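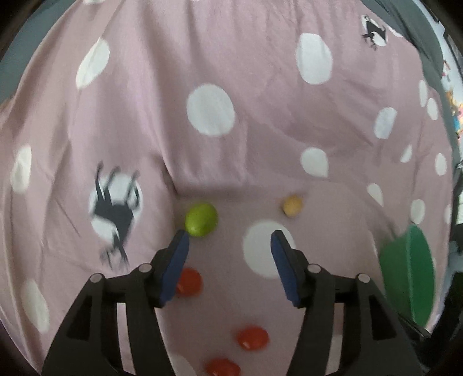 Fruit on the spotty cloth, gripper open.

Sunday, after tea

Club ran long again. We are on the picking task for the Plirnia round and my job this month is working the hand gripper, so I spent most of the afternoon bent over a pink cloth with deer or something like them on it. The small red ones are the hardest. They are shiny and they sit low on the cloth, and if I come in at a slant one finger lands before the other. The green one on the far side is easier to line up on.

I did 30 goes before the break and 19 after. The shared count stands at 1,090 and the Lestdale group has 2,177, but they started in the spring term.

Tried closing slower, as it said in the Grendow notes. My wrist aches. Wrote the settings in the back of the club book and forgot to put my initials.

Next week we change to a plain cloth and I have to bring the long ruler. Also need to ask if the Eichhorn pads have been ordered. Rain on the walk home, beans for supper, bed by ten.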